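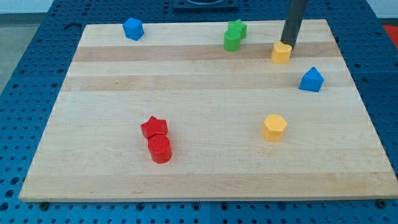
How many demos before you start training?
Started by dillow_bench – 9 replies

dillow_bench
Tabletop pick task, colored blocks on a wooden board, one arm. The goal is "pick the block I name and put it at the left edge." I have 52 demos so far, all teleoperated, all by me. Do I train now or keep going to 200? Each one takes me a while because I re-place every block by hand between runs.

zarkau
Train now. You'll learn more from one bad policy than from another week of collecting.

Indell_lab2
Disagree. At 52 with that many shapes you'll get something that goes for color and ignores shape, and then you'll spend the week debugging the model when the data is the problem. Go to 200.

zarkau
He doesn't know what it will do. That's why you train.

dillow_bench
I have two red blocks, a star and a cylinder, so color alone shouldn't be enough. Same with green. I've been putting the pairs close together on purpose.

makowska_r
How close? If one hides part of the other from your main camera, check that the wrist camera sees both before the approach. We lost a batch in August that way. The operator could see the block from the chair and the policy couldn't.

dillow_bench
Close enough to overlap in the front view. Haven't checked the wrist view for that, will do.

Indell_lab2
Also mix up the spacing. If the same shapes always sit together, it will learn the pair. And log failed grasps in a separate folder – don't delete them.

zarkau
Agree on the spacing. Still say train at 52. Hold out 12 layouts you never collect on and test on those.

makowska_r
Get a second operator too. One person's demos all come in from the same side at the same speed.

dillow_bench
OK. Training tonight on what I have, 12 layouts held out. A coworker is doing a session Tuesday. Will post the numbers for both.

Indell_lab2
Post the failures by shape, please. One overall success rate won't tell us much.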